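仓库月度安全自查表(附我的啰嗦批注)
适用范围:Daltport 一号仓、装卸平台、二楼办公区

老规矩,每一项后面写“合格”“整改”或者“待查”,再跟几句我自己的话。上次有人嫌我写得太长,那这次您可以只看结论,不过批注里有几件事真的得看一眼!

检查前准备:手电、卷尺、上月的整改单、胶带。鞋要穿防滑的,我六月那次穿了双旧布鞋,在平台坡道上差点坐下去。
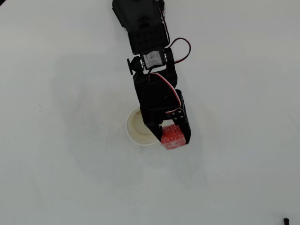 Daltport,2026年7月30日

一、消防通道与出口
1. 东侧安全门能否从里面一推就开:合格。推起来比上月轻,合页上过油了。
2. 西侧安全门:整改。门没问题,门外堆了两垛空托盘,人出去得侧着身子。已经请 Wayne Petrenko 当天挪走,我下班前又去看了一遍,挪了一垛半……剩下那半垛继续记着。
3. 应急灯:合格。断电测试全亮,楼梯拐角那盏偏暗,先记一笔。
4. 疏散图:整改。二楼贴的还是隔断改造之前的老图,照着走会走到一面墙跟前。新图 Samira Shboul 在画。

二、灭火器
1. 压力指针:合格,全在绿区。
2. 检查卡签字:整改。平台那边两张卡六月是空着的。查了没签,跟没查一样没法交代,各位签个字真的就两秒钟。
3. 遮挡:合格。上次挡着灭火器的 Alari 纸箱已经搬走,谢谢!
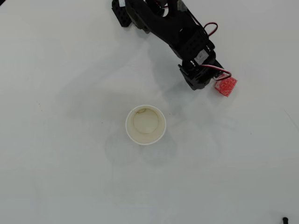
白色台面,黑色机械臂,臂旁有红黑电线

三、货架
1. 承重牌:合格。Qaisi 那排新换的牌子字大多了,我不戴眼镜也看得清。
2. 立柱有无磕碰:整改。第四排靠通道的立柱下面有一处凹痕,量下来没超限,但位置正好是叉车拐弯的地方,建议加个护脚。Bronix 的护脚报价是797元,含安装,我觉得这钱该花。
3. 顶层货物:待查。有三个托盘的缠绕膜松了,当时梯子被借走,没能上去细看。
4. 地面划线:合格。过道口那截磨得快没了,下次补漆别漏。

四、电气与线路
1. 配电箱前一米之内无杂物:合格。
2. 插线板串接:整改。又是茶水间!微波炉和热水壶接在同一个插线板上,插线板又接在另一个插线板上。我拔了,贴了条。条子请不要撕。
3. 充电区通风:合格。
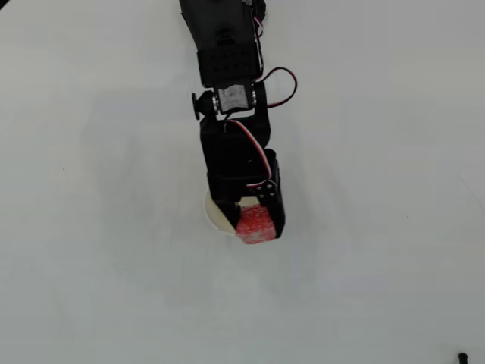
五、办公区桌面和地面这一块,我每个月都要唠叨,二楼的朋友们大概已经听烦了。水杯放主机上的还有两位,名字我就不写了,您自己知道。地上那条网线用压线槽盖住了,走过去不绊脚,合格。至于桌面,除了手头正用着的,别的尽量少摆。谁也没要求您收拾成样板间,可文件摞到胳膊肘那么高,塌下来正好砸键盘,这种事去年出过一回。打印机后面的纸箱也请清掉,里面是过期的目录,Nizar Kassab 说不要了,那就别再留着过冬了。

六、装卸平台
1. 坡道防滑条:整改。最下面两条翘边,我用胶带先压住了,撑不了几天。
2. 车轮垫木:合格,齐的,也放回了原位。
3. 警示镜:合格。擦过了,擦之前真是什么都照不见。
4. 限高杆:待查。标牌和上次的记录对不上,得重新量,我一个人扶不住尺子。

七、急救箱
1. 药品有效期:整改。碘伏过期,已拿走,新的在采购单里。
2. 创可贴:合格。补了一盒100片的,请不要拿去粘标签,粘标签有胶带。
3. 洗眼器:合格。放水冲了一遍,水清,左边喷头略弱。 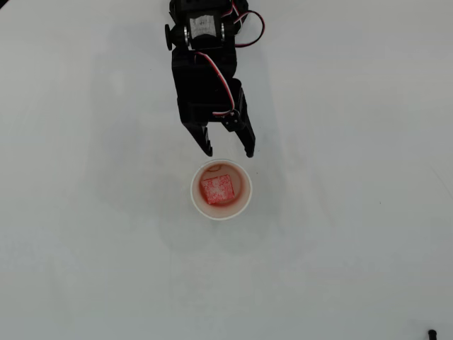

Nour Qudah
仓库安全协调员

补充几句。整改项里我最着急的是西侧门和坡道防滑条,这两样请本周内弄完,弄完在单子上写日期,别只口头跟我说一声(我记性真不行)。立柱护脚等 Georges Srour 批预算,批之前叉车走那个弯请慢一点。

还有人问茶水间能不能加一个正经插座。能,我已经报上去了,在装好之前,热水壶和微波炉请轮流用。

下次自查我想从平台开始,倒着走一遍,每次都是走到最后累了,急救箱看得最马虎。谁愿意陪我一起去量限高杆,请提前说,顺便把梯子还回来。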